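Pringate Film Society — Members' Discussion Board
Topic: "Nakdale" and the question of its final reel

S_Thevar (moderator)
Members are invited to record their views on "Nakdale," shown to an audience of 200 as the opening selection of our season. The film follows a widowed tailor, Mr. Fu, who returns to the town of his childhood to sell the family shop and remains there through one long January. I found the first hour patient and very funny. The final reel, in which the estranged son arrives without warning, seemed to me to belong to another picture.

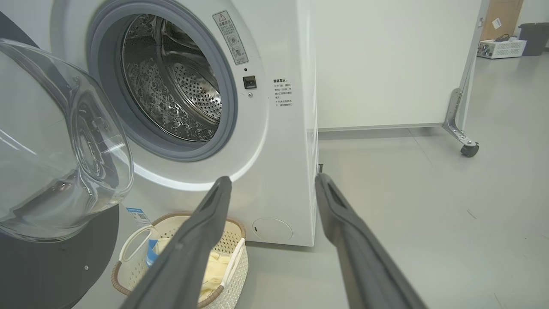 Photo: Faustine Marty

F.Marty
I must respectfully differ. The son is mentioned in the second scene, when Mr. Fu declines to take his coat off the hook. The director has prepared us for him with care. My complaint concerns the score, which swells whenever a character looks out of a window.

balcony_row_3
I concur with Ms. Marty on the score and with the moderator on the ending. A comedy of manners should not close with a hospital corridor. The society showed "Zolau" last season, and that film managed a death in the family without changing its tone.

S_Thevar (moderator)
The comparison is a fair one, although "Zolau" had the benefit of a far shorter script. I would ask members to avoid disclosing the contents of the letter, as a second screening is planned.

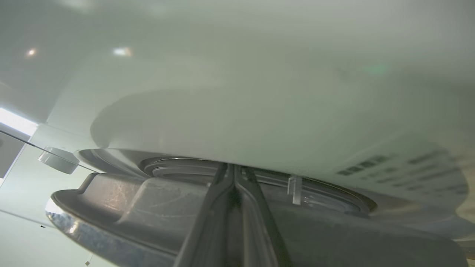 Close view, white curved surface

F.Marty
On the matter of length, I timed the dinner scene at the second viewing and would not part with a minute of it. The uncle's speech about the unpaid bill is the best writing in the film — and the boy's silence afterward is the best acting.

balcony_row_3
The boy is excellent. The uncle is playing to the back wall.

READER COMMENTS (3)

matinee_only — 26 September 2020
I left before the son appeared and had a very pleasant evening.

Old Projectionist
The subtitles lost the joke about the buttons entirely. Is a better print available for the second screening?

gallery_left
I wish to support the moderator. The ending was sentimental, and my sister, who cried throughout, agrees with me.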